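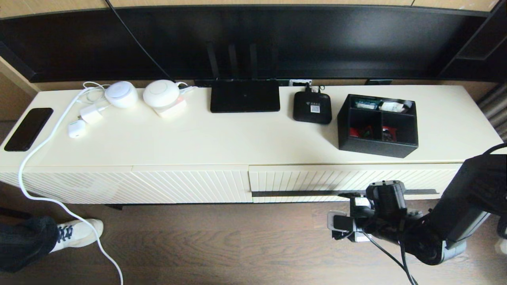 Head camera view at the console, arm parked low on the right.

Planner treats thin antennas as free space when reaching over a console top

2 min read

I'm running a mobile manipulator in a furnished room and using Buvosik for planning, with the Prida perception node feeding it a voxel map. The task is simple on paper: pick a small wrapped packet out of the black organizer tray on the TV console and set it down on the open surface in front of the tray.

The tray, the little square box with the QR label and the cabinet itself all come through as occupied. The router does not. Its body shows up as a thin slab, but the three antennas are missing or come and go between updates. The white cable that runs over the front edge and down to the floor is never in the map at all. Buvosik then returns arm paths that sweep left, straight through the place where the antennas stand. I have been stopping these by hand.

Settings: voxel size 41 mm, minimum 6 points per voxel, map decay 2 s, planner timeout 400 ms. Dropping the voxel size helps a little but then the planner times out on most requests. The dark recess behind the router also returns very few depth points, and I don't know if that matters.

Is this a filter problem or a planner problem? I would prefer not to hand-model every object in the room.

Asked January 2026

2 answers

Answer 1 (accepted)

Filter problem, mostly. There are two separate things going on.

First, the point threshold. An antenna is narrow, so at console distance you get a handful of depth points along each edge, and many of those get pulled toward the background or dropped. With a minimum of six per voxel, most of them never count. Lower the threshold to 2 and move the outlier filter after the map update. In the default Prida graph it runs before, and it deletes isolated vertical strips first.

Second, the decay. Your map forgets a voxel two seconds after the last hit. If the antenna is seen in one update and missed in the next several, it will flicker exactly as you describe. Set decay to apply only when a ray has passed through the voxel and returned a valid depth behind it. The dark recess does matter for this: no return behind the antenna means no evidence that the space is free. Check that invalid depth is being treated as unknown. Older configs write it as free out to max range, and that alone would clear your antennas.

Keep the 41 mm grid. Smaller voxels won't recover points that the filter has already removed, and you have seen what it does to the timeout. Inflate occupied voxels by one cell on the arm's collision check only, and leave the gripper fingers uninflated or you won't get into the tray compartments.

The cable is a different case. I would not try to map it. Put a keep-out volume along the front edge on the left half of the console, floor to top, and let the planner go around. The same volume should apply to the base if it drives up close, as the cable continues across the floor there.

Last point — people. If someone can step up to the left end of the console, a persistent map will keep their legs as furniture after they leave. Mask them before the map update and handle them in the safety layer.

Answer 2

Had the same thing in our Zurndale test room with a lamp stand. I just added a box around it in the scene file and moved on. Takes five minutes. Maruyama has a plugin that is supposed to do this from a segmentation mask, but I never got it to build against the current Buvosik release.

Comment from the asker

Invalid depth was being written as free. Changed that and lowered the threshold, and the antennas now stay in the map. Some speckle near the wall socket from the lower threshold, which the relocated filter mostly removes. Keep-out volume for the cable is in. Still tuning the inflation — one cell is a bit tight for the wrist when it turns above the tray.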